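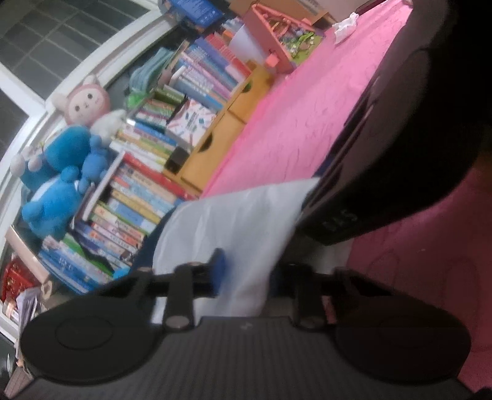 Build the Gripper for the Desk You Have

2 min read
Last updated: December

Most plans for a homemade gripper assume a clean bench. You get a flat mat, good light and one block to pick up. I think that is the wrong place to start, and I say so after building two of them at home.

My first was a copy of the Galten design. It picked up a foam cube every time I asked it to. Then I tried it on a real desk, with books packed in tight and a plastic bag lying over something I wanted, and it was useless. The fingers were too wide to get between two spines. I had spent 30 evenings on a tool for foam cubes.

The second is hand-held, with two arms and soft pads on the ends. I do all the testing at a child's desk with a pink cover, among the schoolbooks and plush toys. Thin sheets are the worst. The pads push a sheet along and it folds up in front of them. Tissue is easier. Plush toys are very easy and teach you almost nothing, so I stopped using them after the first week.

People at the Hinent workshop disagree with me. Tianyou Mao, who has built more of these than I have, says you should change one thing at a time, and you can't do that on a messy desk. He has a point. When a grasp fails between two books I often can't tell if it was the pad, the angle or my wrist. He keeps a log with 497 grasps in it, all on the same mat, and he can tell you what each change did. My notes are not that good.

But his gripper has never had to open a drawer by a finger notch. Mine has to, and that one job made me shorten the pads and move the pivots closer together. I would not have found that on a mat.

I also think we buy too much. The Zosismont kit comes with 24 spare pads, and I have used four. A strip of rubber and a sharp knife would have done it.

So use the mat for a day, to check that nothing binds. Then go to the worst desk in the house and leave it the way you found it. I still have not solved the plastic sheet. I am trying a rougher pad next.

Contact: the Yokoyama build pages | Back to top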